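Patwary Knife Handling Subset - Data Card

Release 3, dated 10/04/2020. Maintained by the Arnon simulation group. This card replaces the short README that shipped with release 2 and adds the fault notes that users asked for.

Summary

Patwary is a set of simulated kitchen manipulation episodes. This subset covers a single-arm task: pick up a knife from a stone countertop, lift it clear of the surface, and move it to a target region. It contains 678 episodes, of which 150 carry a fault label. The fault labels are the reason the subset exists as a separate download. If you only want clean pick-and-place data, use the main set.

All episodes were rendered in Rondum. Control was by teleoperation in a simulated workcell, with commands logged before and after the safety filter.

The fault

In release 2, a number of episodes were marked as successful although the knife had rotated in the grip by more than the allowed limit. The success check looked only at the position of the knife's center of mass. It did not look at orientation. A knife that was held near the handle and a knife that was pivoting between the finger pads got the same label as long as the center point ended up in the target region.

This is a safety matter for anyone training on the data. A policy that learns from these episodes gets credit for carrying a blade that can swing. We received a report in December from a user whose policy did this repeatedly in evaluation, and we reproduced it the same week with our own baseline, Cakinex.

There were two separate causes.

Cause A: contact friction. The friction value on the finger pads was read from a default material file after a scene reload. The default was lower than the intended value. Episodes recorded before a reload were not affected. Episodes recorded after one were.

Cause B: early close. The gripper close command could be accepted while the wrist was still moving. The fingers then met the knife at a slant and took hold with one edge of the pad. The grip passed the force check and slipped later, normally during the lift.

Cause A makes Cause B worse. With the correct friction value, most early-close grips still held. With the default value, few of them did.

Views

Each episode has an external view of the arm and counter and a close view at the gripper. The external view is useful for arm posture and clearance. The close view is the one to use for judging the grip, but it can lose the far end of the blade at the top of the image.
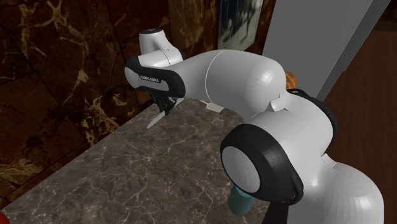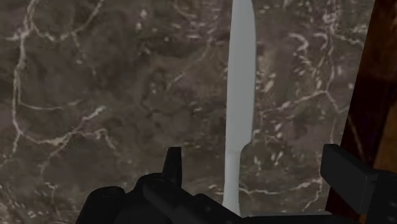 Labels

Fault labels are stored per episode in the file faults.csv. Fields:

episode_id - matches the folder name
fault_code - see the next list
onset_step - first control step at which the fault condition is true
reviewed - 1 if a person has checked the label against both views, 0 if it comes from the script only

Fault codes:

0 - no fault found
1 - rotation in grip over limit, knife retained
2 - knife dropped during lift or transfer
3 - blade contact with the countertop after lift
4 - close command accepted during wrist motion, no later slip

Code 4 is not a failure of the task. It is kept because the precondition for Cause B is present, and some users will want to filter it out. Where two codes apply, the lower number is stored, except that 2 always takes priority over 1.

What was changed in release 3

The success check now tests orientation as well as position. The knife's long axis must stay within 9 degrees of its angle at the moment of grip, measured relative to the gripper. This is checked at every control step from lift to release.

The pad friction value is written explicitly at every scene load and logged in the episode header. If the header has no friction entry, the episode is from an older release and should not be mixed in.

The close command is held back until wrist speed has been under the threshold for 700 ms. This slows the task down. We tried shorter waits and saw slanted grips come back.

No episodes were deleted. The release 2 success flag is still present as success_old, so earlier results can be compared.

Known problems

The onset_step value for code 1 can be late. Small rotations at the start of a slip fall under the limit, and the label only begins once the limit is crossed. Do not use it as the start time of the physical event.

The arm hides parts of the counter in the external view, more so when it is stretched out. Blade contact with the countertop (code 3) was labeled from simulator contact data and may not be visible in either view.

Blade and handle share one rigid body and one collision mesh. The contact log does not say which of the two was touched. For grip location, use the pose of the knife relative to the gripper.

Countertop veining is high contrast and has confused at least one edge-based knife detector. The knife pose in the log is exact and should be preferred over anything estimated from pixels.

Rotation about the blade's own long axis is not tested. A knife that rolls flat-to-edge in the grip will pass the current check. A fix is planned - the limit has not been decided.

Use and limits

Intended for slip detection, grip quality estimation, and testing of success checks. It is not suitable as evidence that a policy is safe to run on hardware with a real blade. The contact model is simplified, the knife is rigid, and no person is modeled in the workcell.

If you trained on release 2, retrain or at least re-score with the release 3 labels before you report a success rate. State the release number in any results.

Reporting

Send label errors with the episode_id, the stored fault_code, and the control step in question. Reports without a step number take much longer to check.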